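Fulla two-finger gripper, angled housing

The Fulla is a compact parallel gripper for small arms used in sorting and light assembly. The housing tapers toward the tip so the fingers can reach flat parts lying close to a work surface. Stroke is 45 mm. Finger pads are black, rounded and replaceable; each is held by 2 screws.
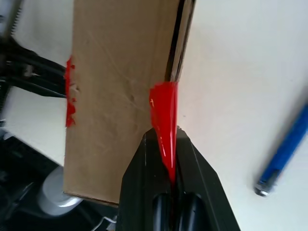 Bench notes by Radu Manole, Norano test bench, April

Cardboard is a harder test than it looks. It creases under load and sheds dust onto the pads. In the picture the tip of the housing is up against a scuffed tan piece with red paint on it, and some of the red runs down into the slot between the pads. Wipe paint out of the slot before it sets, or the fingers may not close evenly.

We ran 1040 close-open cycles on the Fulla and the Tijani with the same wrist camera and controller. The Tijani closes faster. The Fulla held thin sheet with less slip and needed 5 pad cleanings over the run.

Spare pads are sold in pairs. Mounting plate ordered separately.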